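Zillo Street Storage FAQ

Quick answers, updated in April. If its not on here, call the desk.

When can I get in?
Gate is 5 am to 10 pm, every day. Office hours are shorter. Closed Tuesday. Code still works on Tuesday, just no one at the desk.

What sizes have you got?
Lockers, 5x5, 5x10, 10x10, 10x20. The 10x20s go fast. Ask for the waitlist, no charge to be on it.

How much is a 10x10?
$46 a week or pay monthly, slightly cheaper. Ground floor costs more than upstairs. Prices are on the sheet by the office door and that sheet wins if this page is out of date.

Do I need to sign for a year?
No. Month to month. Two weeks notice to leave, in writing, email is fine.

Is there a deposit?
One month. Comes back within 10 working days once the unit is swept and your lock is off. Leave a couch behind and we keep some of it for the dump fee.

Can I bring my own lock?
Yes. Disc lock please, no cheap padlocks. We sell them at the desk too.

What can't I store?
Food, gas, propane, paint thinner, fireworks, plants, animals, tires (more than four). Nothing that leaks. No sleeping in units, no band practice, sorry. 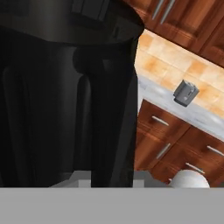
Is it heated?
Upstairs yes, kept above 50 all winter. Ground floor drive-up units are not. Wood furniture and records go upstairs if you can manage it.

Is there an elevator?
One freight elevator, Nikolovski side of the building. Carts are next to it. Bring them back down when your done, people get stuck waiting.

Can a moving truck get in?
Up to 26 ft. Anything longer has to unload at the curb on Flositz Avenue. Tell the driver the gate code before he shows up, not from the gate at 7 in the morning.

Do you have insurance?
Building is insured, your stuff is not. Check your renters policy first, a lot of them cover storage. If not, we have forms at the desk.

I forgot my gate code.
Call with your unit number and the name on the lease. Can't give it out by text. Can't give it to your brother either unless he's on the lease.

What if I pay late?
Five days grace. Then a $15 fee and the code stops working until its paid. Call before that happens, we can usually work out a date.

Can I switch units?
Yes, if there's one open. No fee for the first switch. Move everything over the same day and get your new paperwork before you start.

Do you take packages?
Only for business accounts. Put the unit number on the label. Held one week.

Who do I ask for?
Laine Krūmiņa runs the office. Extension 925. Leave a message, calls go back the same day except Tuesday.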